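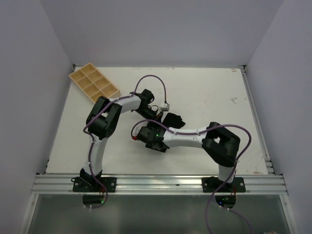 Hurnton, 01/08/2019

Prinura Caria sock and small items tray, eight compartments

I bought the Caria in June to sort out a sock drawer that had stopped closing properly. It is a drawer insert with two rows of four square cells, sold in a light tan colour, and it comes in one piece. There are larger versions in the same range but I have not tried them. I paid full price for mine, and I have had it long enough now to say what it does well and where it falls short.

Prinura lists the weight as 636 g. My kitchen scale agreed, give or take what a kitchen scale is good for. It is light enough to lift out of the drawer with one hand while the other hand holds the drawer open, and I do that every wash day. I take the whole tray to wherever the socks are, fill it there and carry it back.

Nothing to assemble

I had a folding divider set before this one, and it lasted until the slots wore and the panels began to lean. The Caria has no slots. You take off the wrap and it is ready to go. There was a smell for the first couple of days, not a strong one, and leaving it out on a table with the window open got rid of it.

The walls are thin. I was in two minds about that when I opened the package, as I expected them to bow as soon as I put anything thick in beside something thin. They do move a little if you push on them with a finger. In the drawer, with something in every cell, they stay where they are. Thin walls also mean that you lose very little room to the tray itself, and in a narrow drawer that counts for more than stiffness.

Size and fit

Measure your drawer first, and measure the inside. I know that is obvious. I measured the front of mine, and the tray went in with a gap down one side that I had not planned on. I use the gap for belts. If your drawer is deeper from front to back than mine, two trays end to end would work, though they don't clip together and I would expect them to shift when the drawer is opened quickly.

The tray does slide on a smooth surface. There are no feet on mine and no grip on the underside. A piece of the rubbery shelf liner sold by the roll fixed it, and it was a matter of cutting it with kitchen scissors and pressing it flat. For the price I think Prinura could have put a strip of it in the package.

What goes in it
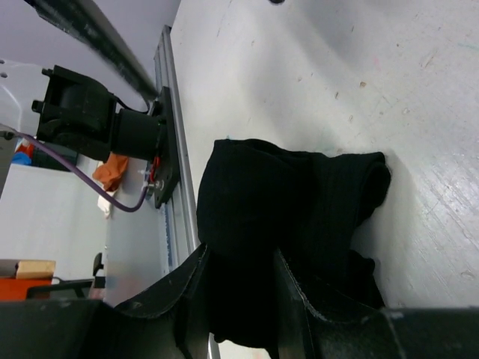

Socks are what I bought it for, and how many each cell takes depends on how you fold. Thin dress socks rolled in pairs go in easily and stand upright, so you can see what you have from above. Winter socks are a different matter. A heavy black knit with a bit of ribbing and a thick cuff that rolls over on itself does not fold down to much, and it bunches up as soon as you let go of it. One pair of those to a cell is my limit. I tried pushing in a second and the wall leaned into the cell beside it, and then getting either pair out meant dragging the other with it. Dark socks also pick up every bit of fluff going, the odd blue fibre included, and I have got into the habit of giving them a shake over the table before they go away.

My partner, Mared, folds hers flat in thirds and stands them on edge. She gets more in than I do. I find the flat fold comes undone by the time I have closed the drawer, but if you already fold that way the cells suit it well.

Ankle socks and the little no-show ones are the best use of the tray. They used to migrate to the back of the drawer and stay there. Now they have two cells at the front, mine on the left and guests' on the right (we have a lot of guests with cold feet).

Underwear works if it is rolled. Ties work, one to a cell, coiled. Gloves don't, or only kids' gloves. I also tried it in the hall for a few days with keys, batteries, a tape measure and so on, and it was fine for that, but the cells are a bit generous for small things and you end up with a heap in each one.

Cleaning

Light tan shows dark fluff. After a month of black socks there was a line of lint along the bottom of most of the cells. It tips out if you turn the tray over and tap it, and what is left in the corners comes up with a damp cloth wrapped around a pencil. I have not put it through anything harsher than that and the care slip says not to.

Compared with the alternatives

Dilwyn Jenkins lent me his set of separate fabric boxes for a couple of weeks so I could compare. The boxes hold more, and you can move them around to suit the drawer – a real advantage if your drawer is an odd shape. They also sag once they are half full, and they creep apart. I prefer one piece. He still prefers his boxes, and his drawer is wider than mine, so he may be right for his house.

I also looked at the honeycomb type, the kind where strips clip into each other to make diamond cells. They are cheaper. I have had one before and the clips came off every time I pulled a sock out with any speed.

Buying and returns

When I ordered, the shop had 3,624 ratings for the tray. I read the lowest ones first. Most of the complaints were about size, from people who had not measured, and a smaller number were about parcels arriving with a cracked corner. Mine came in a snug carton with paper around it and had no damage. The shop gives you 100 days to send it back, and you pay the postage on the return.

Delivery took nine days, longer than I was quoted. I wrote to ask and got a reply from a Cristóbal Toledo the next morning with a tracking number that worked.

What I would change

Grip on the underside, as above. One or two larger cells would help too, say a double cell at one end for the thick socks, even if it meant giving up a pair of the small ones. A darker colour would hide the lint.

I would still buy it again for a drawer of ordinary socks, and I have a second one on order for the kids' room. If most of what you own is hiking socks and heavy winter wool, get the fabric boxes.

Rating: 4 out of 5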